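Febrero, casi las once de la noche

Qué día más bueno, y eso que no he salido de casa más que para bajar la basura. Me levanté con la idea de ordenar solo la isla de la cocina, media hora como mucho, y a las siete de la tarde seguía dando vueltas por el salón con un cojín en cada mano y una energía que no sé de dónde salió. En Skurkby lleva nevando desde ayer y la calle está en silencio. Puse la radio bajita y me olvidé de la hora.

Empecé por la encimera. Me encanta ese mármol gris cuando está despejado, brilla de una manera que dan ganas de ponerse a cocinar cualquier cosa, pero la verdad es que lo vemos despejado muy pocas veces. Esta mañana había cartas sin abrir, el folleto de los horarios del ferry a Tondport, una bolsa de castañas, gomas del pelo, dos cargadores que no cargan nada. Tiré lo que había que tirar y lo demás lo llevé al escritorio blanco del fondo, que ahora está peor que antes. Ya lo sé. Lo del escritorio es para otro día – con la lámpara encendida y paciencia – y hoy no quería que me estropeara el humor.

Después vinieron los armarios de abajo. Saqué todo al suelo, tapa con tapa, y me salieron 37 recipientes. ¡37! Los conté dos veces, la segunda sentada en el suelo y riéndome sola. Algunos ni siquiera tenían tapa, y había tapas de cajas que se quedaron en el piso viejo. He dejado los que cierran bien, he puesto una bolsa para el trastero y he encontrado de paso la espátula que daba por perdida desde el verano. Entra todo. Se cierra la puerta sin empujar con la rodilla. La he abierto y cerrado unas cuantas veces solo por el gusto de verlo.

La pegatina del frente del armario, la blanca y negra con las letras chinas y el puño en alto, se queda donde está. Pasé el trapo alrededor con mucho cuidado para no levantar las esquinas. Me da ánimos cuando friego, qué le voy a hacer.

El sofá fue lo más agradecido. Quité las migas de los pliegues (aparecieron 7 coronas en monedas, que ya están en el tarro), aspiré por debajo y probé a cambiar los cojines de sitio. Al final he vuelto a lo de siempre, el verde azulado oscuro a la izquierda y el de flores en blanco y negro en la otra punta. El peluche blanco sigue tumbado en lo alto del respaldo, como un señor en la playa. Y con el sofá despejado se ven mucho mejor los cuadros! El redondo, el de los ciervos, llevaba tiempo un poco torcido y lo he enderezado subida al taburete. El de las montañas azules estaba bien. Me gusta que los dos sean tan azules con la nieve que hay fuera, parece hecho aposta.

A media tarde hice una pausa larga con té y lo que quedaba de la tarta de Turska, la panadería nueva de la esquina. Es de manzana con algo que sabe a cardamomo y tengo que volver a preguntar qué es. Me la comí de pie, mirando la cortina marrón y pensando si lavarla o no. He decidido que no, que con la lluvia y la nieve tardaría una semana en secarse y ocupa medio cuarto tendida. En marzo, quizá.

Lo que más me ha gustado ha sido la parte de los trapos. Tenía más de 100 pensamientos en la cabeza y ninguno me ha durado mientras doblaba. Los blancos con ese relieve de burbujitas son mis favoritos, los compré en la tienda Dong hace un par de inviernos y siguen siendo los que cojo primero. Los viejos los he cortado en cuatro para los cristales. También he rescatado el bote redondo del oso, el abombado, que es tan bonito que me da igual para qué sirva: el oso va vestido de azul y abraza una fresa roja, con estrellitas amarillas alrededor. He estado pensando si poner ahí los botones o los sobres de azúcar. De momento, los botones.
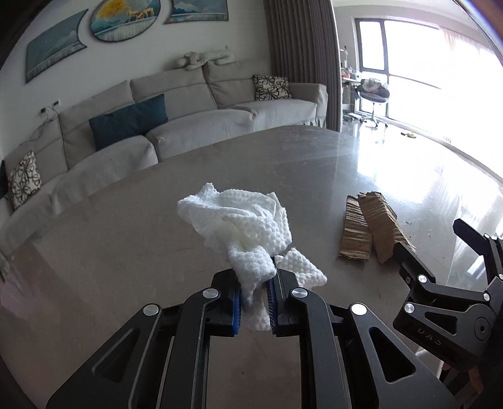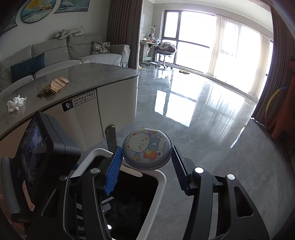 Primero el trapo blanco de relieve, hecho un gurruño; después el bote del oso y la fresa, con la isla y el sofá detrás.

Me queda por decidir dónde va lo de paja trenzada, que doblado no ocupa nada pero lleva toda la semana paseándose por la isla. Mañana miro si cabe en el cajón de los manteles. Y tengo que apuntar bombillas para la lámpara del escritorio, pilas y bolsas de basura de las grandes, que he gastado la última.

Me duelen los riñones y estoy contentísima. He dejado la radio puesta en la cocina y no me apetece nada levantarme a apagarla – cinco minutos más y voy.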